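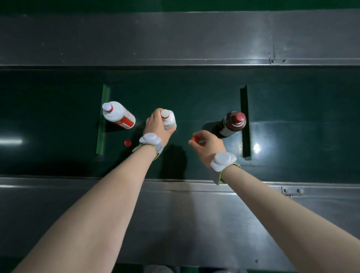 Unit 3 handout - working rules for hand demonstrations at a conveyor
Ivgate line, September intake. Read before the practical, bring it with you.

Scope. Covers people working bottles by hand on a belt so the motion can be used later to train a robot. Robot cell rules are in the Unit 4 sheet, dont mix them up.

1. Before you start
- Isolate the belt for all sorting and capping tasks. Stop button is not isolation. Key out, key in your pocket.
- Sleeves above the elbow or tight to the arm. Nothing dangling.
- Wrist units: strap snug, one finger under the band. Same position every session, otherwise the recordings don't line up.
- Know where your cleats are. Pinch point is cleat against rail, even by hand.

2. During
- One task per recording. Upright, lying, capped, loose cap: all fine as start states, write down which.
- Normal speed. No showing off, no slow motion.
- Dropped cap = keep it in. Mark as "recovery", carry on. Lultitia set has 3522 recordings and far too few recoveries.
- Hands apart between tasks, pause, then go again.
- 40 minutes maximum, then swap. Tired wrists make bad data and sore people. 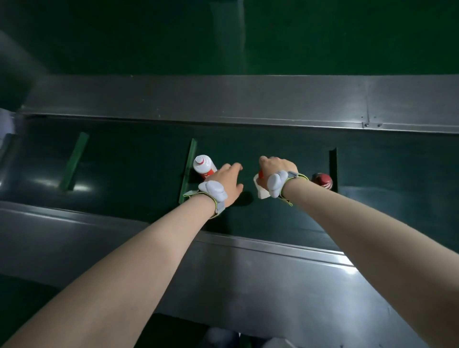
Trulberg: on our line the 40 was too long for capping, we went down to 19 and the rejects dropped. I'd put two limits in, one for sorting and one for capping.

Fair point, will go in the next version. Until then use 19 for capping.

3. After
- Units off, wiped, on charge.
- Log sheet: task, start state, belt isolated y/n, anything odd. Blank box means the recording is not used.
- Near misses reported teh same day, however small.

For next time: Norðdahl case, pages 1 to 6. Which rule was broken first?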